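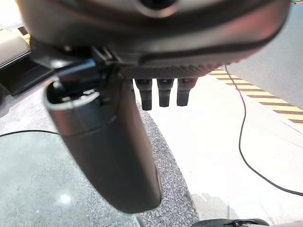
The underside of the gripper over the workshop floor, with a strip of textured grey carpet or mat and the yellow and black hazard striping beyond.

Search this site Enter keywords Go

MEDIA RELEASE

Omcombe shared workshop opens its robot arm build to new members

The Omcombe community workshop is taking new members for its robot arm project, which moves into a second stage in June. The project is called Cokavus. It is a floor-based arm and gripper built by members in their own time, with parts made or reworked on the workshop's own machines wherever that is practical.

The first stage covered the frame, the wiring and the gripper housing. The second stage covers the gripper itself, the wrist camera and the software that ties them together. Members expect this part to take longer than the first, as most of the work so far has been mechanical and the group has fewer people who write code than people who can run a lathe.

Cokavus began as a home build in a single garage on Espinoza Road. It outgrew the garage when the arm could no longer be swung through its full reach without hitting the roller door. The workshop offered a bay at the rear of the building, and the project has been there since. Hazard striping has been laid on the floor near the arm, and workshop rules require anyone inside the working area to have the stop button in hand while the arm is powered.

The gripper housing has a curved outer shell with a knurled band along the underside, where the lower components mount. An earlier shell was printed in two halves and cracked at the join during a lifting trial. The current design was drawn up over several evenings and has held up under the same trial.

Spending on the project to date is $1349, not counting tools that members already owned. Around 700 hours have been logged in the build book, most of them on weeknights. The group has set a ceiling of $2000 for the whole build and intends to publish the parts list, with prices, when the second stage is finished. Motors have been the largest single cost, followed by bearings. Cable, fasteners and most of the aluminium stock came from the workshop's offcuts rack.

"We wanted something a person could build in a shed without a big budget," the project group said in a statement. "A fair bit of it has been done twice. We have kept notes on the parts that failed as well as the ones that worked, and those notes will go out with the drawings."

The camera at the wrist looks down past the gripper to the floor, so the person at the controls can line up on an object without walking around the arm. Some of that view is taken up by the housing. The group is looking at a longer camera bracket, though members are divided on it — a longer bracket gives a clearer view but is easier to knock.

Grillosari, the controller software written for the project, currently handles manual driving and a small set of stored positions. Planned work includes slower approach speeds near the floor, a proper log file, and a check that stops the arm if the camera feed drops out. The code runs on a second-hand desktop computer. It has not been tested on anything else, and the group would like to hear from anyone willing to try it on a laptop.

HOW TO TAKE PART

No experience with robotics is needed. New members complete the workshop's standard safety induction, then a shorter session on the arm before they work inside the marked area. Jobs on the current list include:

- tidying and labelling the cable runs
- turning a set of spacers for the shoulder joint
- writing up the wiring diagram, which exists only as a pencil drawing
- testing grip on objects of different shapes
- proofreading the build notes

Build nights start at 6.30 pm and usually finish by 9.30 pm. Visitors can watch from outside the marked area at any build night, and children are welcome with an adult. Enclosed shoes are required past the front counter. Project members pay the ordinary workshop fee and there is no additional charge for joining the build. Places are limited to 3 new people per induction session so that everyone gets time at the controls.

The workshop will hold an open evening when the gripper has been fitted with its final wiring. A date will be posted on the noticeboard and in the members' newsletter.

Media and membership enquiries can be made at the Omcombe workshop front counter during opening hours.

ENDS

14 shares 2 comments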